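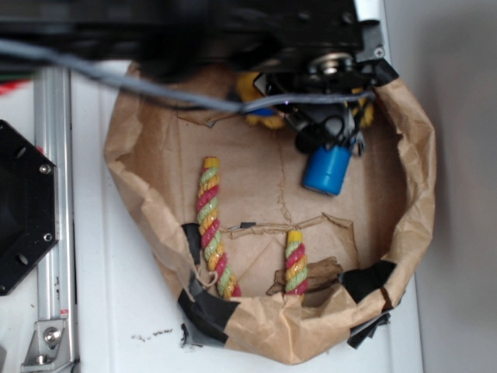
Chamado: contrato do lateral aparece como "agente livre" no módulo de elenco
Produto: Mistari Gestão de Elenco
Cliente: Lalville Futebol Americano
Aberto por: Gareth Nuttall
Responsável: Harish Mudaliar
Prioridade: alta (segundo o cliente, "altíssima", opção que o formulário não oferece)

Terça-feira, 19 de agosto de 2025

09:12 – Gareth Nuttall
Bom dia. Renovamos com o Michailidis em maio, por três temporadas, com foto, aperto de mão e camisa nova. O sistema discorda e o lista como agente livre desde ontem à noite. Dois clubes já ligaram para perguntar quanto ele quer ganhar. Ele também perguntou, o que me preocupa mais.

09:40 – Harish Mudaliar
Bom dia, Gareth. O contrato de maio está no banco, assinado e anexado. O status público vem de outra tabela, que é recalculada de madrugada. Pode me dizer se alguém mexeu no teto salarial ontem?

09:58 – Gareth Nuttall
Defina "mexeu". O diretor esportivo simulou uma troca com o Nokari. Jura que só simulou.

10:25 – Harish Mudaliar
Achei a simulação. Foi salva com o botão "Aplicar", que fica ao lado do "Descartar" e tem a mesma cor. Ela dispensou o jogador e abriu uns 2.000 reais de folga na folha do mês, valor que, imagino, não muda a temporada de vocês. 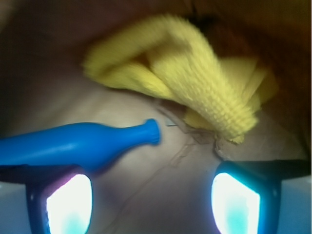

Tentei desfazer pelo histórico e recebi o erro "período de inscrição encerrado". O sistema deixa dispensar fora do prazo, mas readmitir, só dentro dele. Vou reverter direto na base, com a sua autorização por escrito.

10:31 – Gareth Nuttall
Autorizado. Por escrito, em voz alta e com o presidente do clube parado atrás da minha cadeira.

11:17 – Harish Mudaliar
Revertido. Status atual: "sob contrato". Limpem o cache do navegador e confiram a página pública, por favor. Também tirei do perfil do diretor a permissão de aplicar trocas; ele continua podendo simular à vontade.

11:34 – Gareth Nuttall
Conferido aqui e no celular. O Nokari ainda mostra o jogador no elenco deles, com número e tudo. Isso é com vocês?

11:50 – Harish Mudaliar
É. A sincronização entre clubes roda às 15h. Deixo o chamado aberto até lá e registrei à parte o pedido para mudar a cor do botão.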